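Craft Room Walk-Through, Negussie House, Room 23
2022-09-21, checked by Skye Haldane

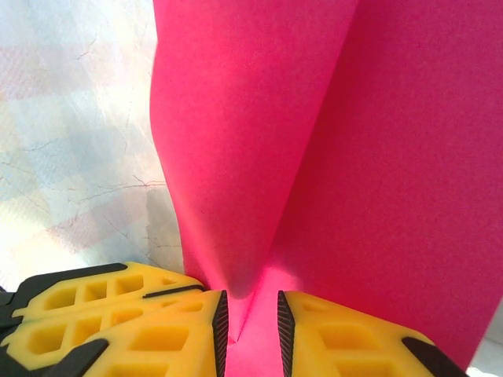 Pink sheet, item 4, gathered up at the fold.

Hi all! I went round with the usual list and wrote my comments under each line as I went, so forgive the rambling. Anything marked FIX has a name next to it.

1. Door and walkway clear: OK
I could open the door all the way this time, hooray. The coat hooks are still overloaded, but nothing was on the floor.

2. Fire extinguisher in place, tag readable: OK
Tag number is 2263, and it matches the sheet in the office. Pin in, gauge in the green. Last service was April.

3. Scissors and craft knives put away: FIX (Gadisa Wubshet)
Scissors fine. Two knives were back in the drawer with the blades out! Please, please retract them. I found them by feel and I would rather not do that again.

4. Soft sheet material (felt, foam and so on): FIX (Nuria Tamiru)
I do love this hot pink, it cheers up the whole room. But a big sheet that gets folded and bunched takes a crease, and then it won't lie flat for cutting and the ruler rocks on it, which is how thumbs get nicked. Could we roll the big ones and stand them in the tall bin? If you have to fold, fold loosely and put nothing on top. Nuria, the Dullham order sheet doesn't say what this one is made of, so can you find out and write it on the shelf label? I don't want anybody putting an iron to it until we know.

5. Iron and glue guns unplugged: OK
All off at the wall. The Skarkemitz glue gun has a new stand and it's much steadier than the old one (thank you Abrehet).

6. Shelving: OK, with a grumble
The rule is up to 36 pounds per shelf, heavy stuff low. The paper reams have crept up to the top again. I moved them down myself. Wall brackets are tight.

7. First aid box: FIX (Gebremedhin Negash)
Low on the small bandages, and the tweezers are gone. Gebremedhin, can you add both to the Claltville order?

8. Lighting over the cutting table: OK
The flickery tube has been replaced and I can see my pencil lines again!

9. Floor: OK
Swept. A few pins by the radiator, so run the magnet along there before the kids' class.

Signed off except for items 3, 4 and 7. Tell me when yours is done and I'll come back and initial it.
Skye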